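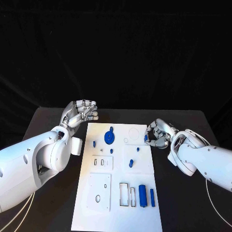
The Storkach kit laid out on its white board, with the blue disc near the top.

Drenex has put its smallest assembly kit back on sale after a gap of two years, and has answered the complaint that sank the first version by giving every part a place to lie down.

The Storkach kit now comes with a large white board printed with outline shapes. Blue parts and white plates are set out on it before any building begins, and a part that has wandered off leaves its outline behind. Owners of the first version, which arrived in a single bag with a folded sheet of drawings, will remember finding out about missing pieces rather later than that, usually with one hand holding everything else together.

"We used to get letters," said Radomir Petkov, who designed both versions. "Long ones. Some had diagrams that were better than ours."

The company received 1,417 requests for replacement parts during the first kit's only year in the shops, against sales of 2,042. Petkov describes the ratio as "instructive". He kept the requests in a box under his desk and says he read all of them, including one from a man in Vasić who had replaced a lost peg with a pencil stub and wanted to know whether this affected his guarantee. It did, although he was sent a peg.

A good share of the letters asked for the same piece. The disc, a round blue part with a raised hub, rolled. It rolled under fridges and down at least one flight of stairs, and on the evidence of the post it had a particular liking for floorboards with gaps. Drenex looked at adding a flat side and dropped the idea after a prototype turned out to work about as well as one would expect of a wheel with a flat side. The disc stays round and has been given a spot near the top of the board.

There was some argument inside the firm over whether the board should be printed at all. An early plan called for a plain tray with compartments, which tested well until the testers put the lid on upside down. Petkov wanted outlines from the start, having grown up with a father who drew round every spanner on the garage wall and could tell from the kitchen when one had been borrowed.

The new instructions are shorter by several pages. The opening section, formerly headed "Before You Begin" and skipped by everybody, has been cut to one line asking the owner to match the parts to the shapes. A second line, advising against doing this on a bed, was added at proof stage.

A first run of 2,000 is being made, a touch below what the old kit sold, which the company calls prudence. Shops will have it from February. People who still have the original can order the board on its own, and Drenex will include a spare disc with each of the first 30 orders.

Petkov expects the letters to go on. He has emptied the box under his desk and put it back where it was.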